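Workshop Tips: Sharing a Bench With Robot Arms

Updated 5/8/25

I've been doing small assembly at Meltum for 22 years, and last June we got our first pair of robot arms, the kind with proper fingers. I get emails from other bench people whose shops are about to do the same, so I'm putting down what has worked for us (and a couple of things I wish I'd done sooner!).

Start with your own bench. I used to keep my little trays wherever there was room, and I could find anything with my eyes shut. Well, the arms can't work like that, and neither can the person setting them up. Pick a home for every part, draw around it with a paint marker, and put it back there every single time. My drawers have never looked so good, and I've started doing the same with the spice jars at home.

Practice on a board before you go anywhere near real stock. Pegs, a knob, a few slots and holes, that sort of thing. We lost 4 good housings in the first week by skipping straight to the paying work, and I still grumble when I see them in the scrap bin.

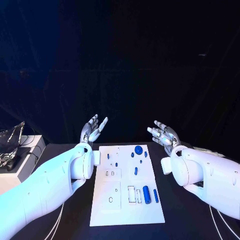

Cables are the next thing. Tape them down flat if they have to cross a walkway, and leave enough slack for the full reach of the arm. I use cloth tape and fold one end under so it peels up clean. Dust is worth a mention too: a soft paintbrush gets into finger joints much better than a rag does, with the power off, please.

Now for the people side. My job has changed more than I expected. I used to fit over 500 clips a shift and my thumbs knew all about it. These days I do maybe a tenth of that, and the rest is checking, resetting and writing down what went wrong. I like it, mostly. I do miss the rhythm, and being on your feet watching is tiring in its own way, so get a decent mat and ask for a stool.

Ask for training hours in writing, too. Ours got squeezed between orders until we put them on the wall calendar. And keep a notebook by the bench! Mine is on page 52 and it's mostly jams, with a sketch next to each one.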